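Condo listing square footage vs. strata plan

hemmin_owner
July 28, 2019
Selling a two bedroom at Alitton. The listing draft says 947 sq ft, the registered plan says 900. Agent wants the larger figure. Which one goes on the sheet?

Muven226
The plan figure. The 47 sq ft is probably the enclosed balcony, and that is limited common property in most of those buildings.

skisteo
Disagree. If it was enclosed with a permit, you can list it on a separate line. Buyers compare on total area and you lose money by leaving it out.

Muven226
A separate line is fine. Adding it to the total is not. I have seen a deal reopened over 9 sq ft.

hemmin_owner
Permit is from January, 7 years back. In-suite laundry is inside the 900 either way.
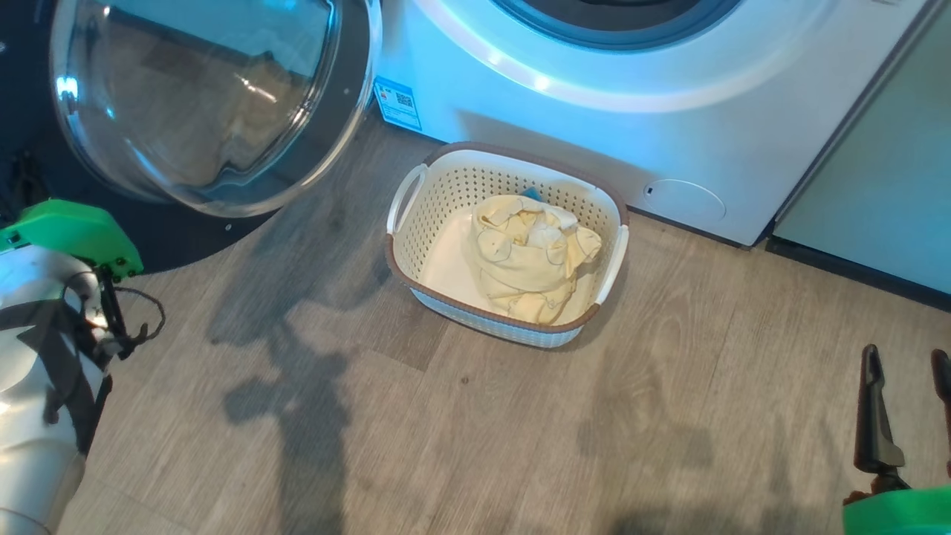 Jaqueline Bañuelos
Check whether the permit changed the plan or only allowed the glazing. Those are two different filings, and only the first one changes your area.

skisteo
Fair. I'd still put the balcony in the remarks.

hemmin_owner
Requested the filing. Listing stays at 900 until I have it.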